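Pistbridge (opera)

Pistbridge is a chamber opera in two acts with music by Bok-nam Oh and an English libretto by Gudrun Kvam. It is scored for four principal singers, a chorus of eight and an ensemble of 37 players, and takes place over one night in the kitchen and yard of a bakery in the fictional river town of the title. The work was commissioned by the Bomalum Opera Workshop and first performed at the Skender Theatre in October, at the close of the company's autumn season.

Background

Kvam's libretto began as a radio play of the same name. Oh, then répétiteur with the Bomalum company, proposed a setting for voices and piano, and two scenes were given in that form at a workshop. The company subsequently commissioned the full score. A third act, set on the morning after the flood, was drafted and then withdrawn before rehearsals; its closing chorale survives as the interlude between Acts 1 and 2.

Roles

Marit, a baker: mezzo-soprano
Edda, her daughter: soprano
Fawzy, a ferryman: baritone
The Inspector of Weights: tenor
Night workers, townspeople: chorus of eight

Synopsis

Act 1. The river is rising and the night shift has been sent home. Marit refuses to leave the ovens. Edda arrives to persuade her and is followed by the Inspector, who has come to examine the bakery's scales before the premises are closed. He finds them inaccurate and threatens prosecution. Fawzy calls from the yard that the last crossing will leave at midnight.

Act 2. The Inspector, stranded by the water, is put to work kneading dough. In the central quartet each character recalls a debt. Edda admits that she altered the scales in favour of the customers. Fawzy returns for the party, but Marit gives her place to the Inspector and remains behind. The opera ends with the offstage chorus calling the names of streets.

Music

The score makes extensive use of passacaglia. A ground bass of 37 notes, introduced by contrabassoon and harp, underlies most of Act 2 and is shortened by one note at each statement from the quartet onward. Vocal writing is largely syllabic, with melisma reserved for Fawzy's calls. The percussion part requires tuned brake drums and a set of brass scale pans, struck with soft mallets. The chorus sings offstage throughout and is not amplified.

Staging

The libretto specifies a single interior without scene changes. The first production used a raked floor and a working bread oven. A later staging by the same company moved the action to a modern domestic kitchen.

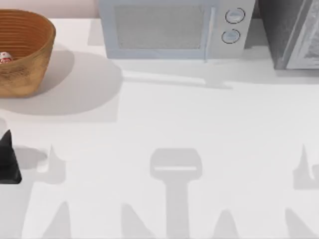

Computer-rendered kitchen interior with white countertop and round woven basket.

Lighting cues in both productions were tied to statements of the ground bass. The later staging omitted the interlude, which was restored when the production toured.

Versions

Oh prepared a reduced orchestration for smaller theatres, in which the harp part is given to the piano and the brass is cut to two players. The vocal score follows the reduced version and includes the withdrawn chorale as an appendix.

See also

Chamber opera
Passacaglia
Radio opera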